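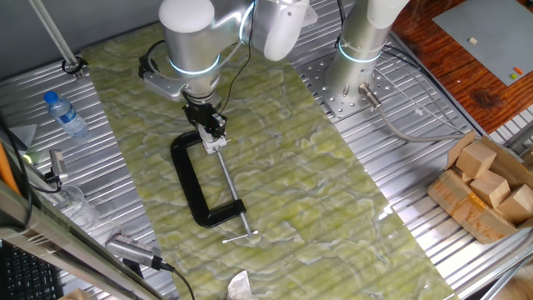

Annelore Pruitt
Equipment Rentals, Ralix

Rindance Group Audio Set

The Rindance is a wireless audio set for guided walks. The guide wears a small transmitter with a headset microphone, and each guest carries a receiver on a neck strap with a single earpiece. It is the set we rent most often for town walks, castle visits and museum groups where loud talking isn't allowed.

One case holds the transmitter, 16 receivers, the charging tray and a bag of spare ear covers. Larger groups can add a second case on the same channel. Receivers don't have to be paired one by one – set the channel number on each and they pick up the guide.

Range is 70 meters in open streets. Thick stone walls cut that down, so in cellars and crypts keep the group in the same room as the guide. Two groups can walk the same route as long as they use different channels.

What you get
Transmitter with headset microphone and belt clip
16 receivers with neck straps and earpieces
Charging tray and power cord
Printed quick-start card in English, French and Dutch
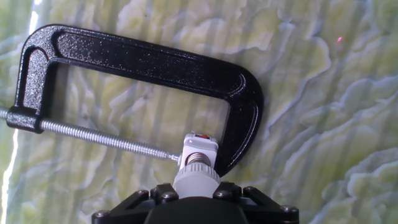

Black C-clamp with a speckled finish.

Battery
A full charge runs 7 hours. Charge the set overnight in the tray with the lid open. The light next to each slot turns green when that receiver is ready. For a full-day tour with an evening walk, put the receivers back in the tray over lunch.

Rental terms
The shortest rental is one day. Cases booked for a Monday can be picked up the Friday before at no extra charge. We hold a deposit of $300 per case and release it once the set has been checked in. Lost earpieces are billed at cost. Lost receivers come out of the deposit.

Pickup is at our Humirska counter, or we can ship to your first hotel. Please send the hotel's full address and the name the booking is under.

Cleaning
Wipe receivers with a dry or slightly damp cloth. Don't use spray on the earpiece. Ear covers are single use, and extra bags can be added when you book.

Also available
Smits carry case with wheels
Over-ear headphones for guests with hearing aids
Neck loop
Spare headset microphone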